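Quem somos

Olá! Eu sou a Shoshana Calloway e fui eu que abri a Cledmont, uma casa de lavar, passar e dobrar roupa para quem já não pode ver o cesto à frente. Começámos com 26 clientes, quase todos vizinhos, e hoje tratamos de 200 sacos por mês (em abril, com as mudanças de estação, é uma loucura boa!).

Somos sete. O Hagos Endale recebe os sacos e separa tudo por cor, a Yabsira Lencho manda na mesa de dobrar e eu ando de um lado para o outro, a atender o telefone e a procurar meias.

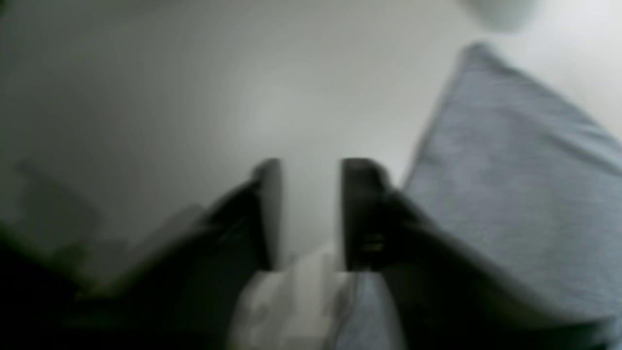
Pano branco e azul-claro, lado a lado

Os brancos e os azuis clarinhos são a minha perdição, confesso. Pedimos só que nos avisem das nódoas antigas, num papelinho dentro do saco, e que esvaziem os bolsos. Já devolvi chaves, bilhetes de comboio e uma carta de amor dobrada em oito!

A sala de dobrar foi a última a ficar pronta. Discutimos semanas por causa da cor das paredes e ganhou o branco sujo, que era o que a Yabsira queria desde o primeiro dia. Gosto muito de lá estar de manhã, antes das 11, quando ainda ninguém veio levantar encomendas.

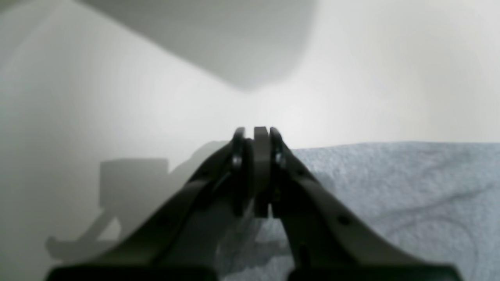
Como dobramos

Cada peça é estendida na mesa antes de levar a primeira dobra. Alisamos com a mão do meio para fora, metemos as mangas para dentro e só depois dobramos ao comprido. Se fica um vinco, volta tudo ao princípio, e a Yabsira não perdoa. As t-shirts vão para o saco em pilhas baixas, as camisas vão à parte. 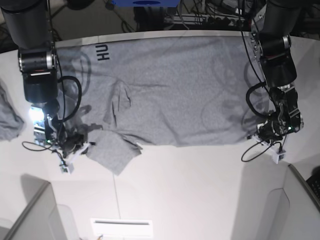

ROUPA DO DIA A DIA

T-shirts como a cinzenta, com letras em azul-escuro, são o pão nosso de cada dia. Também aceitamos pijamas, toalhas, lençóis e roupa de criança. Casacos de pele e vestidos de noiva, não.

Recolhas e entregas: fale com o Kidus Negussie, ao balcão, até às 7 da tarde.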